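Galter Trials — Current vacancies and calls
Reference: Movness grip fault study
Type: Call for participants (paid, fixed term)
Closing date: Fri 31 May

Galter is looking for operators to take part in a fault study on the Movness hand-held gripper. The work is done in ordinary homes, in pairs of grippers, on thin and light household objects. Fifteen places are open. Sessions run through August.

Background

The Movness gripper is worn out in the field faster than the bench tests said it would be. During the last round of household sessions, three units lost grip on thin round objects while the jaw reading still showed a firm hold. In each case the operator felt the object go before the log showed any change. One unit also failed to open on release and had to be freed with a screwdriver, with the operator's finger close to the linkage. The finger was bruised. The session was stopped and all units were called in.

The inspection found two separate faults. The first is creep in the finger pads: under steady load the pad face shifts sideways on its backing and the jaw closes further to make up the gap. The log reads this as a good grip. The second is a linkage screw that backs out over repeated cycles. When it stands proud of the plate it can catch on the opposite arm and hold the jaw shut.

The pads have been rebonded and the screws refitted with thread lock. Preltine, who make the linkage, have supplied a changed arm for half of the units. What we do not yet know is whether the repair holds under normal use. The bench rig at Ciobanu closes the jaw in a straight line and does not reproduce the twist that a human wrist puts into it. The study is meant to fill that gap.

What you will do

You will carry out set table tasks using two grippers, one in each hand. Most tasks involve picking up, turning, passing and laying down single chopsticks, spoons, pens and similar items. The objects are chosen to load the tips of the pads, where the creep was worst.

A session is made up of 33 cycles followed by a check. At the check you will:

— set both grippers down with the jaws open
— run a fingertip over each linkage screw head and note any that stand proud
— press the pad faces sideways with the gauge and write down the reading
— record every drop, slip or late release, with the cycle number

Drops are the data we are after. Please do not tighten your grip to avoid them, and do not repeat a cycle because the object fell. Participants in the earlier round often did both, and a good part of that record could not be used.

Each session takes 60 minutes, including the checks. You will be asked for three sessions a week. Two may be held on the same day if there is a break between them.

Stop rules

Stop work and set the gripper down if any of the following happens:

— a jaw does not open fully on release
— a screw head can be felt above the plate
— a pad lifts, splits or turns on its backing
— you hear a click on closing that was not there at the start of the session

Do not try to free a stuck jaw by hand. Use the release key supplied in the case. A stopped session is paid in full. There is no limit on the number of stopped sessions, and they do not count against you.

A gripper that has been stopped is not to be used again until it has been inspected. Put a red tag on it and return it in the box provided.

Who can apply

You should be 18 or over, with full use of both hands and no current wrist or finger injury. You will need a table that can be left clear of food and hot drinks during sessions, and enough light to see the pad faces. Ordinary household furniture is fine and you do not need to move it.

Previous work with hand-held grippers is useful but is not required. Anyone who took part in the earlier round may apply, but should say so, as we wish to keep the two groups apart in the results. Left-handed operators are under-represented at present and are encouraged to apply.

You must be able to write clear, plain notes. "Slipped, cycle 15, left tip, no sound" is the level of detail we need.

Terms

Payment is by the session and is made monthly. Training is paid at the same rate and takes half a day. Equipment is delivered and collected by Galter. You are covered by our insurance for injury during sessions, provided the stop rules have been followed. Any injury, however small, must be reported the same day.

You may leave the study at any time. Your notes up to that point will be kept unless you ask us to remove them.

How to apply

Send a short letter giving your age group, your stronger hand, the days you are free and any past work with tools or test equipment. Quote the reference at the top of this page. Applicants who are selected will be sent the full risk assessment and the fault report before they are asked to sign.

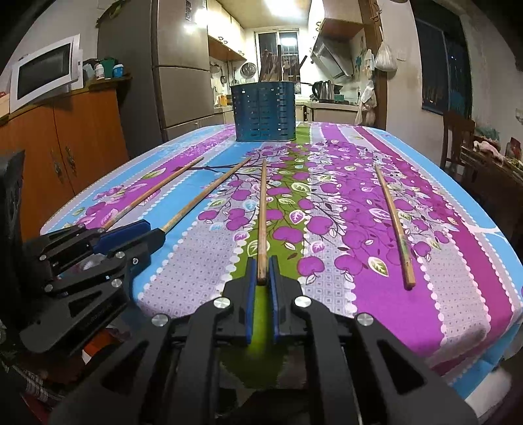

Table task with two grippers and wooden chopsticks.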